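Open day at the Jinorlow student robotics project
March 23, 2025

The Jinorlow project opened its doors to visitors on the weekend and I went along with two other parents from our school's robotics club. We drove up from Fanbridge in the morning, 74 kilometres, and were home in time for tea. These are my notes for the club newsletter, for anyone who couldn't make it.

Jinorlow is run by second and third year engineering students. They are trying to get a robot arm to do laundry, or at least the part of laundry that comes after the clothesline. The arm itself is a secondhand Lopes unit bolted to a steel bench at the back of the workshop. It was running when we arrived, very slowly, with a student standing next to the stop button.

Parking was easy. There is a gravel area behind the building and the sign-in desk is just inside the roller door. Visitors under 16 have to wear safety glasses past the yellow line, and they keep plenty of pairs in small sizes.

We started at the software end. A student showed us the program they use to sort their recordings, called Flikard. It plays each recording back beside a graph of how far the gripper was open at each moment. She dragged the slider along until the graph dipped, and the dip was the moment the fingers closed on a sleeve. The kids in our group understood this faster than the adults did.

The recordings come from people. Each student on the team signs out a pair of hand-held grippers, takes them home and folds clothes with them, one gripper in each hand. The fingers are the same shape as the ones on the robot arm, so what a person does with them can be used to train it. The project has 700 recordings so far and wants another 400 before the end of April.
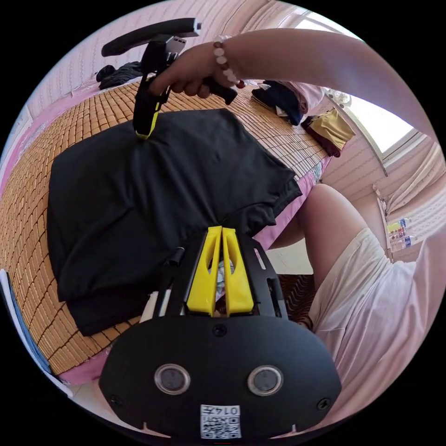

They ask everyone to work in whatever room they normally fold in. A workshop bench is flat and evenly lit and most homes are neither, so a model trained only on the bench does poorly anywhere else. T-shirts make up most of the set. The team began with towels last year and found them too easy. Shirts have sleeves, and a dark shirt is harder again as the folds hardly show.

After that we were allowed to try. There was a folding table with a pile of old shirts and two sets of grippers, and a queue that moved along fairly well. You squeeze the trigger and the fingers close. Picking up one layer of cloth without the layer underneath took me several goes. The trick, according to the student helping us, is to press the fingers down into the fabric a little before you squeeze - most beginners hover above it and pinch at air. My fold would not have passed in a shop, but it was recognisably a fold.

The arm demonstration was at 11. The robot took a shirt that had been laid flat, brought one sleeve in, then the other, and folded the bottom up to the collar. The first attempt went wrong at the second sleeve and a student reset it by hand. The second attempt worked. It took 7 minutes from start to finish, and they were quite open about the fact that this is a long time for one shirt. Starting from a crumpled shirt is the next stage and they did not attempt it in front of us.

One of the other parents asked what happens to recordings where the person makes a mistake. They keep them if the person fixes the mistake and carries on, and discard them if the gripper was dropped or the garment ended up on the floor. I thought that was a useful answer for our own kids, who tend to delete anything that doesn't go perfectly.

Lunch was a sausage sizzle out the front, gold coin donation, with the money going towards spare gripper fingers. The fingers are printed on site and wear out at the tips. A box of worn ones was on the counter and our kids were allowed to take one each.

For our club, the part worth copying is the log sheet. Every recording has a line with the garment, the room, the person's initials and a short comment. Ours has been kept in three different notebooks and a phone. I brought back a blank copy of theirs and will bring it to the next meeting, along with the handout on gripper design.

Jinorlow takes school groups during term by arrangement. Groups need one adult for every six students, closed shoes are required, and there is a ramp at the side entrance.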